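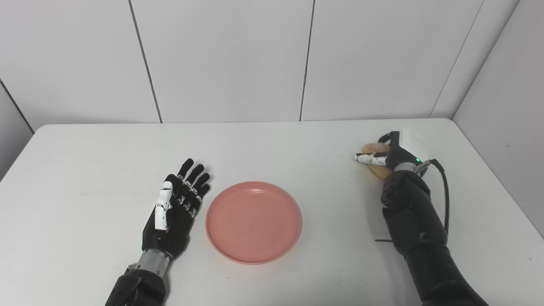 4 任务与实验设置

4.1 为什么是面包和盘子

家务机器人的论文通常从老龄化社会写起，一路写到人类从家务中解放，最后落到一个动作：把一件东西放到另一件东西上。本文也不例外，只是省去了前两步。我们的核心任务叫“上盘”，内容是用一只手从桌面上拿起一个圆面包，放进盘子里，松手，手退开。四岁的孩子做这件事不需要示范数据，通常也不需要被要求，他们更常见的失败模式是把面包吃掉。

图 1 任务“上盘”的抓持阶段。右手握住面包，食指沿面包顶部伸出；左手掌心朝下，平放在盘子旁边；盘子尚空。

选择这项任务有几方面的考虑。首先，面包是软的，形状大致为圆，却没有两个完全一样，刚体抓取里那套靠几何模型吃饭的办法在它身上只能算半个答案。其次，盘子浅而有沿，给“放好了”提供了一个不必争吵的判据。再次，Bednarek 与 Gwynne 在此前的 Hopkin 任务集里用过叠毛巾，评审为“什么算叠好”来回写了三轮意见，我们不想再经历一遍。

需要说明的是，上盘在家务中的地位并不高。Jirncombe 食堂的早餐窗口每天早上要重复这一动作很多次，而窗口里的师傅从不认为自己在做“接触丰富的双臂操作”。我们访谈时问她最难的是什么，她说是早起。这一难点目前的机器人已经解决，也是本文能够报告的最无争议的优势。

4.2 平台与布置

平台为双臂结构，末端各装一只多指灵巧手，前臂外壳为黑色。工作台为白色哑光台面，三面围以浅色墙板。这种布置常被批评为“离真实厨房太远”，批评成立。真实厨房的台面上有水渍、账单、半根葱，还有一个谁都不承认是自己放的充电器。我们把这些统统请了出去，留下一张白桌子，然后在第 6 节讨论泛化能力时再为此付账。

盘子选用鲑鱼粉色塑料盘，原因是它与白色桌面反差明显，分割网络不容易看漏。早期试验用过一只白瓷盘，策略有相当一部分时间认为桌上没有盘子，并据此把面包放在了它认为最合理的地方，也就是桌沿。Probert 建议保留白瓷盘作为困难设置，我们照办了，结果见第 5 节，读者请做好心理准备。

4.3 手指的分工

灵巧手相对于两指夹爪的优势，在综述文章里讲得很多，在面包上则体现得比较克制。夹爪抓圆面包的办法是从两侧挤，力小了滑，力大了面包变成另一种食品。多指手可以从上方和后方包住它，把压力分散开。策略最终学到的握法也大体如此：食指顺着面包顶部向前伸出，其余手指在顶部和后侧弯拢。Cadwaladr 认为这根食指起稳定作用，Nicholas 认为它只是没学会弯。我们做了锁定食指关节的对照，两种解释都没能被排除，故一并列出。

左手的情况更值得一提。示范者在采集数据时习惯把左手平放在盘子旁边，掌心朝下，以备盘子滑动时去扶。盘子在示范中几乎没有滑动过，于是策略忠实地学会了“把左手放在盘子旁边，然后什么也不做”。从模仿学习的角度看，这是完美的复现；从劳动经济学的角度看，我们花一只灵巧手的价钱买了一块镇纸。

为了弄清左手究竟有没有用，我们增加了一组人为扰动：在右手移向盘子的途中，用一根细线把盘子向外轻拉。人类示范者遇到这种情况会立刻按住盘沿，并看一眼拉线的人。策略在多数情况下继续执行原轨迹，左手保持庄重。只有在训练数据中加入盘子移动的片段之后，左手才开始参与，不过它有时也会在盘子没动的时候去按一下，像是在确认工作岗位还在。

4.4 数据

遥操作示范由五名作者轮流完成，共采集 2,066 段，剔除传感器掉线和操作者中途打喷嚏的片段后用于训练。每段从双手位于起始姿态开始，到右手离开盘面结束。示范期间面包由 Ustuver 的一家面包房供应，每批使用到外皮发硬为止。外皮发硬的面包更容易抓，这一点在文献中似乎没有得到应有的重视：若想提高成功率，换一块隔夜面包比换一个网络结构便宜得多。为避免读者怀疑我们正是这样做的，评测一律使用当天的面包。

操作者之间的差异比预想的大。Gwynne 的示范快而果断，放下面包时略带抛掷；Nicholas 的示范极慢，手指在接触前会停顿。混合训练得到的策略兼有两家之长，即先犹豫，再抛。后来我们按操作者加了条件标签，抛掷现象明显减少，犹豫则保留至今。

4.5 评测规程

每个策略在每种设置下执行 57 次。面包的初始位置从桌面右侧的预设区域中随机抽取，朝向不加控制，因为面包的朝向没有什么意义。单次执行的时限为 80 秒。这个时限曾遭到内部反对，理由是没有人愿意为一个面包等这么久。我们同意这个理由，但若把时限改成人能忍受的长度，表格里就不剩什么可比较的数字了。

成功的定义如下：面包完全位于盘沿以内，手已离开，面包仍可辨认为面包。最后一条由两名未参与该次执行的作者独立判定，意见不一致时按失败计。我们另外记录三类部分完成：抓起但未到达盘子；到达但压在盘沿上；放入之后又被退开的手带了出来。第三类在两指夹爪的对照中很少出现，属于手指多了以后的新收获。

人工干预同样计入。许多演示视频里机器人连续工作数小时，画面之外站着一名研究生。我们把研究生写进了规程：凡操作者触碰桌面、面包、盘子或急停按钮，该次即终止并记为干预。盘子的复位由人完成，面包的复位也由人完成。换句话说，整套系统每放好一个面包，就需要一个人把它拿走，好让它再放一次。就净劳动量而言，我们目前处于赤字状态。

4.6 与车间任务的对照

为了检验上述困难是否只属于厨房，我们在 Noller 装配车间借用了一个工位，任务是把橡胶垫圈放入浅托盘。垫圈的尺寸公差很小，颜色统一，而且不会因为放了一夜而改变性格。同一套策略经 400 段追加示范微调后，表现稳定得让人有些失望，剩下的失败大多来自两只垫圈粘在一起。

车间主管对结果的评价是“可以，但我们有振动盘”。他说的是那种把零件抖进槽里的机器，没有手指，没有网络，也从不犹豫。我们认为这一评价概括了当前灵巧操作在工业场景中的处境：凡是环境规整到机器手能够胜任的地方，往往早有一台更笨也更快的设备在那里上班；凡是那台设备应付不了的地方，机器手也还在学习。面包恰好落在两者之间，这也是后文仍以它为主的缘故。

4.7 局限

本节的设置没有涉及从袋中取面包、切开、涂黄油，也没有涉及盘子用后的清洗。清洗一项原在计划之中，九月做过一次预试验，防水手套的拇指没能套上，此后该项移入未来工作。桌面上始终只有一个面包和一只盘子，因此策略从未需要决定先做哪一件事，而据受访者反映，家务中相当大的一部分正是这种决定。第 5 节的数字应当在这一前提下阅读。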